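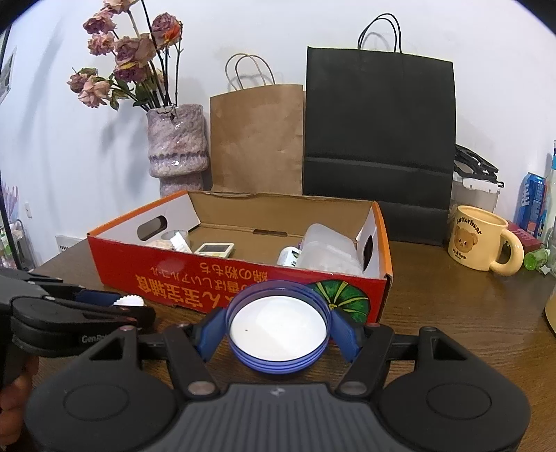
*Two hand-held grippers at a table: blue-padded fingers closing on a stack of blue-rimmed lids, a small paper cup held by the other.*

**Sturen** is a home-built hand-held gripper project, started in the Ekpo shared workshop and later carried on mostly at kitchen tables. The tool has no arm and no base. A person holds it, squeezes, and the two fingers close. The name covers the gripper, the mount plate and the small logging program that goes with it, called Lellell.

*Article last checked against the build notes March 4, 2022. Parts list still incomplete.*

## Background

First version was a single trigger and a pair of printed jaws, made to find out how hard a gripper has to squeeze to lift thin household stuff. Paper cups were the problem. The early jaws crushed them. A second version followed in May with parallel fingers, softer pads and a longer linkage, and nearly everything since has been a change to that one.

The Ekpo workshop kept the drawings. A separate branch, Grurkon, tried a motor drive off the same linkage and is covered below.

## Construction

The build is usually done in two sittings. Linkage first, then fingers and pads.

- **Body** - printed in two halves, closed with screws. Orientation matters, the layer lines should run along the grip and not across it.
- **Linkage** - two arms per side. Pivots go in snug, then back off a quarter turn. Too tight and the fingers stick half open.
- **Fingers** - swappable. Short, long and angled sets exist in the drawings.
- **Pads** - soft sheet, cut by hand and glued. These wear out before anything else.
- **Spring** - return spring behind the trigger. The notes give 420 grams of pull at full close, measured with a luggage scale.

Printed parts for one gripper come to 34 pieces, counting spacers. The current drawing set is 42 sheets, several of them out of date and marked so.

## Use

Grippers are worked singly or in pairs, one per hand. Pairs are harder. The usual practice set is whatever is in the kitchen: cups, lids, tape, small bottles, packets. Stacked lids are considered a good test becuase they nest, and a grip on the edge picks up either one or several depending on where the finger lands. Fluted paper cups test the other end, light pressure, near the fingertip.

A session in Lellell is a plain text log. Object, finger set, pad age, picked up or not. Slips are logged too, with a one-word cause: *edge*, *crush*, *tilt*, *pad*. The combined log stood at 1470 entries at the last count. Entries from the first version were dropped, the jaws were too different to compare.

## Known problems

**Pad peeling.** Glue lets go at the tip first. Roughing up the finger with coarse sandpaper before gluing helps. Double-sided tape was tried, lasted an afternoon.

**Pivot drift.** Screws loosen with use. Thread locker works on metal inserts but should be kept off the printed plastic, which can crack.

**Wrist strain.** The tool is front-heavy with the long fingers on. Moving the grip back a little fixed part of it. Long pair sessions are still tiring and the notes say to stop and swap hands.

**Uneven close.** One finger arrives before the other. Nearly always a linkage arm fitted backwards - the two are almost the same length. Later drawings have an arrow on each arm.

## Grurkon branch

Grurkon replaces the trigger with a hobby servo and a push button. It closes evenly and doesn't tire the hand, but the feel is gone, and feel was what most builders wanted the thing for. Crush entries went up. The branch was parked after one working unit and its bracket was folded back into the main drawings as a optional part.

## Variants

- *Sturen short* - stubby fingers, for drawers and boxes.
- *Sturen angled* - bent jaw, reaches in from the side. Good in pair work.
- *Sturen flat* - thin fingers for cards and packets. Pads peel quickest on this one.

## See also

- Ekpo workshop
- Lellell (log format)
- Parallel-jaw gripper
- Four-bar linkage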